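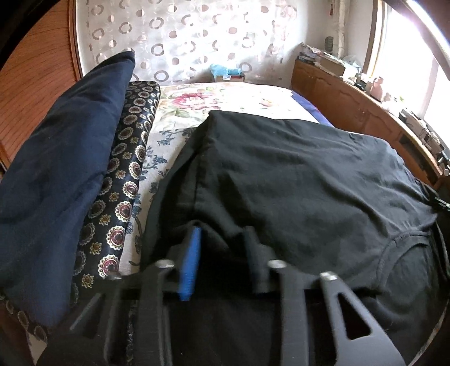 I have folded laundry on that bed since before my daughter was born, and until this spring it had never once crossed my mind that somebody might want to learn from it. Then my cousin Stela Manole sent me a link with three exclamation points after it, and a couple of weeks later a box turned up on the porch with my name spelled wrong and a hand-held gripper inside.

The kit comes from an outfit called Clunora. You sign up for what they call the Home Folding plan, they lend you the gripper, and you do your ordinary chores with it instead of your hands while the camera on it records. The recordings go off to train the robots that will (one day, we are promised) do the chores for us. You get a small credit for each session they accept. I want to write mostly about what it's like to live with the thing, because the reviews I found before signing up were all by people with clean white desks, and I have a flowered bedspread and a lot of black clothes.

First, setup. The booklet says 30 minutes and it took me the whole of one evening, though part of that was supper. You charge it, pair it with your phone, and then do a little calibration dance where you open and close the jaws and wave it slowly from side to side. Mine failed the wave four times. I finally wrote to support and got a very kind reply from a man named Emanuel Filip, who asked me to try again with the lamp off. That did it! He also told me to stop gripping the handle like a hammer, and he was right about that too, as my wrist can confirm.

Now the folding. The two long black fingers are better at cloth than I expected. A dish towel is a pleasure. You come in low, pinch the corner, lift, carry it across, let go. By the end of the first week I could do a towel nearly as neatly as I do by hand, only slower, and I felt quite proud of myself. Pillowcases are fine too. Socks I have given up on, and Emanuel says plenty of people do.

Big dark tops are the real trouble. A black garment in a heap has no corners that I can find, and with the gripper you can't feel your way to the hem the way your fingers would. You push in, close, lift, and find you have picked up two layers and a sleeve. I've learned to spread the thing flat first and go looking for a seam, since a curved line of stitching is something you can at least see. My record for one sweatshirt is 24 tries. I kept that session in and they accepted it, which was generous of them – or maybe the robots need to know about despair.

The weight deserves a word. It doesn't feel like much when you lift it out of the box, but after a long session I notice it in my forearm, and I'm a person who kneads bread. I do 5 sessions a week now and no more. I put the clothes on the bed, stand at the side, and take a break when I start getting snappish with the sleeves. If your bed is low, you will want a chair.

What about privacy? I thought hard about it. The camera looks past the jaws, so it mostly gets the bed, but it also picks up a good deal of the room, the wallpaper and the window and the pile of books and papers on top of the cabinet. Clunora lets you watch each recording before you send it and throw away any you don't like. I have thrown away two, one because I was singing. I do wish you could blur part of a recording instead of losing all of it, and I've said so on their form.

I also had a look at the Kevlow kit, which Stela uses over in Clostesside. Hers has a softer handle and a better strap, and I was envious for an afternoon. But you have to agree to a fixed number of hours every month, and she spent most of October catching up on hers, folding the same tablecloth at midnight. Mine lets me skip a week when I have company, and that suits me better.

So would I tell you to get one? If you like a puzzle and already have the radio on while you do the wash, yes, I think you'd enjoy it. If you want the laundry done sooner, heavens, no. It has made me slower at every single thing except towels. My counter in the app reads 1,331 accepted folds as of this morning, and I still have a basket of my husband's shirts to get through before we drive up to Văduva to see his mother. Those I'll be doing by hand.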